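Cleaning a patterned cotton tablecloth between washes, do I need to take it off the table?

Posted in Home and Laundry

Alistair Rutherford

We have a round table that gets used for everything, meals at one end of the day and odd jobs the rest of the time. The cloth on it is white with a blue leaf and flower print, cotton as far as I know, bought in the Urquhart sale in April. The label inside the hem has faded so I can't read the care symbols any more.

I don't want to strip the table every time there is a mark on it. What I do now is spray the spot and wipe it with a cloth. I keep a spray bottle and a dark blue cloth with white stripes on the table for this.
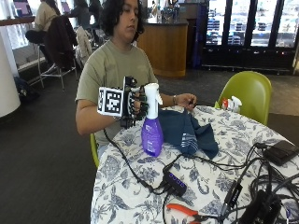 The trouble is I get a ring where the damp patch ends, and on the white parts it shows up faintly yellow once it dries. I have tried plain water and I have tried the multi-surface spray from Kitivard, and the ring is there with both, though the spray is worse. Tea is the usual culprit. There is one older mark near the hem that I think is oil from a hinge.

Is there a way of doing this in place, or should I give up and wash the whole thing? It takes most of a day to dry indoors and we only have the one that fits.

plotville_jan

You can do it in place but stop using multi-surface spray on it. Those are made for worktops and leave residue in fabric, and the residue picks up dirt, so you get your yellow edge. Rinse out what is already there first or you will be chasing it for ever.

My method for tea, if you catch it the same day:

Slide a folded towel under the cloth, below the mark. Blot with cold water and a plain white cloth. Put one drop of liquid detergent in a mug of cool water, dab that on, working from the outside of the mark to the middle. Dab again with clean water until there are no suds. Then dampen a wider area very lightly, so that the edge fades out gradually and doesn't stop in a line. Press with a dry towel and leave it. 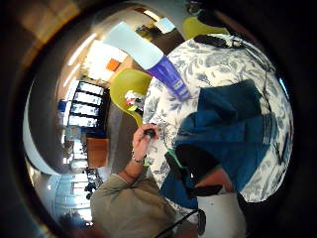

I would also change the cloth you wipe with. Dark blue cotton can let go of dye when it is wet, especially if it is fairly new. Rub a damp corner of it on a bit of kitchen paper and see. Mine looked fine until I did that. An old white pillowcase cut into squares does the job.

The hinge oil is a different matter. Water won't shift it. Neat washing-up liquid, rubbed in gently and left for fifteen minutes, then a proper wash. Check it has gone before it goes anywhere hot.

Jident516

Just wash it, 40 degrees. Life is too short for dabbing. Get a second one, they are not dear.
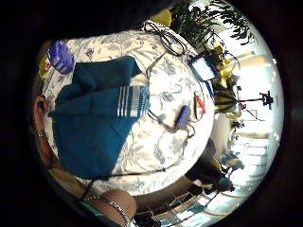

Can I iron it while it is still slightly damp?

Cotton irons best that way, so yes, on the reverse side with the print facing down. Leave any mark you are unsure of until you have washed it again, as the heat can set it.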